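Leave the Grapes on the Coffee Table

My mother kept fruit in the dining room, in a cut glass bowl on the sideboard, where it was safe from us. You had to ask. Apples were allowed after school, oranges at weekends, and grapes were for visitors. I was in my twenties before I ate grapes sitting on a sofa without a napkin on my knee, and I still felt I was getting away with something.

I now think she was wrong, and I want to argue for the opposite. Fruit should live on the coffee table. It should sit in the middle of the room people use most, at a height where you can reach it without getting up, next to the remote control and the drinks. Grapes in particular belong there. They need no knife and no peeling, they leave very little behind, and they can be shared by people who are talking about something else.

The case against is made regularly in my own house and I will try to give it fairly. Grapes roll. They get trodden into the carpet. The stalk is left sitting about like a small dead tree. The sofa is cream, and somebody will be eating red ones. Fruit kept at room temperature goes soft, and in July it goes soft quickly. Children and dogs can get at it, and grapes are dangerous to both. That last point is serious, so I will come back to it.

The rest are housekeeping matters. A grape on a carpet can be picked up. Every objection of this sort assumes that the living room exists to be kept clean and that people are a problem that happens to it. I have lived in a house run on that principle. The good room had the best furniture and the worst conversation, and we sat in the kitchen on hard chairs while it stayed perfect without us.
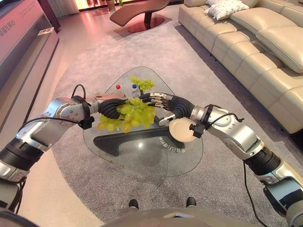 The table matters more than people think. For years we had a dark wooden one with a shelf underneath, and everything put on it looked as if it had been left there by accident. Fruit looked like shopping. When the shelf finally gave way we bought a glass one from Claeys, second-hand, for 200 pounds, which my sister thought was a great deal for something you can see the floor through. I was doubtful myself. Glass shows every fingerprint, every crumb and every ring from a wet bottle, and you have to wipe it far more often than wood.

But you do wipe it. With the old table I could ignore a week of crumbs because the grain hid them. On glass they are plain to see, and it takes one cloth and less than a minute to deal with them. A surface that shows dirt tends to be cleaner than one that hides it. I would say the same of pale worktops and white mugs. People buy dark things to save themselves work, and what they save is mostly the knowledge that the work needs doing.

Glass is also kind to fruit. Green grapes have light in them, and on a clear table the light gets at them from below as well as above. On the dark wood they looked grey by evening. I don't want to make too much of this, as I am not a person who arranges things, but a bunch of grapes on a clear table is a good thing to have in front of you, and it costs a good deal less than cut flowers. You can eat it as well.

Then there is the question of the dish. I own a shallow plate with a rim and a proper deep bowl, and I have gone back and forth between them. The bowl is what most people would choose. It holds more and nothing escapes. The trouble is that grapes at the bottom of a bowl are out of sight, and the ones out of sight are the ones that go off. You eat from the top, you top it up with new ones, and a week later there is something at the bottom you would rather not touch. On a plate the whole bunch is in view and you notice the bad one straight away. A plate will lose you a grape now and then. I think that is a fair price.

Some people use no dish at all and lay the bunch directly on the table. Soon-im Jang, who lives downstairs from us and has better furniture than anyone I know, does it this way. I was shocked the first time. She pointed out that she had washed the table that morning and asked when I had last washed the inside of my fruit bowl. I had no answer to that and went home and washed it.
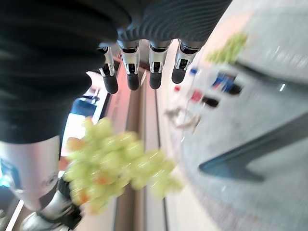
Latrice Mahmoud

I should say something about handling, because it is where grapes are usually spoiled. A bunch ought to be picked up by the stem. Lift it from the top and let it hang, and the fruit looks after itself. Take it from underneath, or squeeze it round the middle, and you bruise a few each time, and those are the ones that will have gone brown by the next day. Most of us know this and still do it wrong when we are in a hurry.

Better still, cut the bunch up before it reaches the table. A pair of kitchen scissors will turn one large bunch into four or five small ones, and each person can take a piece away with them. This stops the habit I dislike most, which is picking single grapes from all over the bunch and leaving wet little pegs behind. My husband is a picker. He says he is choosing the best ones. The rest of us are left with a thing that looks as though birds have been at it.

They should be washed first and dried, and I mean dried, on a tea towel. Wet grapes leave puddles on glass and go mouldy faster. It takes a few minutes. I know people who wash them at the moment of eating, a handful at a time under the tap, and that works well in a kitchen. It doesn't work on a coffee table, because once you have to get up and go to the sink you may as well have kept them in the fridge.

Now to the children and dogs. If there is a child under five in the room, whole grapes should not be within reach, and any grape given to that child should be cut lengthways into quarters. If there is a dog, the grapes should not be on a low table at all, because they can make a dog very ill. I am not going to argue with either of these. When my nephew comes to stay, the fruit goes up on the bookcase and so does everything else, and it comes down again when he leaves. A rule that holds for the weekend he is here doesn't need to hold all year. My mother kept hers long after the youngest of us was 20.

The other thing that belongs on the table is something to drink, and here I am less strict than I used to be. I once thought bottles on a coffee table looked like a bus station. You were meant to pour things into glasses and take the bottle away. But small bottles with their caps on have a lot in their favour. They don't spill when someone reaches across, they don't need coasters, and each person knows which is theirs if the caps are different colours. Glasses are nicer to drink from. For an ordinary evening with the television on, I would take the bottle.

What I would remove is nearly everything else. The coffee table in many houses has been given over to display. There is a stack of large books that have never been opened, a candle that has never been lit, and a tray holding other small trays. A friend of ours had so many of these things that when she brought in tea she had to put it on the floor. I allow one ornament. Ours is a pottery bird from a holiday in Varirholm, it is ugly, and it can be moved with one hand. That is the only test I would apply to an ornament on a table people eat from. If it takes two hands or a warning, it should be on a shelf.

I have been told that all this is a matter of taste, and that there are people who like a clear table and an empty room and feel calmer in it. I believe them. I feel calmer in an empty room too, for an hour or so. After that I want someone to come in, and in my experience people stay longer where there is something within reach to eat. They sit down for a minute with their coat on, take a grape, and then they take the coat off. Biscuits do the same job, but people count biscuits. They say they shouldn't, and then they have one and apologise for it. I have never heard anyone apologise for a grape. 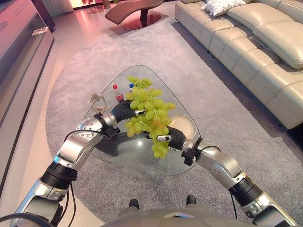 Green grapes held up over a glass coffee table, with the drinks close by.

There is the matter of waste. A bunch left out in a warm room will last a couple of days, where in the fridge it might last over 7. Anyone careful with money will point this out, and my mother certainly would have. I can only report what happens at ours. The grapes in the fridge last a week because they are behind the milk and we forget them, and at the end of the week I throw half away. The ones on the table are gone by bedtime. I buy smaller bunches now and buy them more often, and I put out only what we are likely to eat that evening.

My mother came to stay in June. I had the grapes out on the plate as usual and did not say anything about them. She looked at them for a while, asked whether I was expecting somebody, and I said no. She moved the plate further in from the edge of the table. Later on, during the news, she reached over and snapped off a small piece with five or six on it, and put a napkin on her knee.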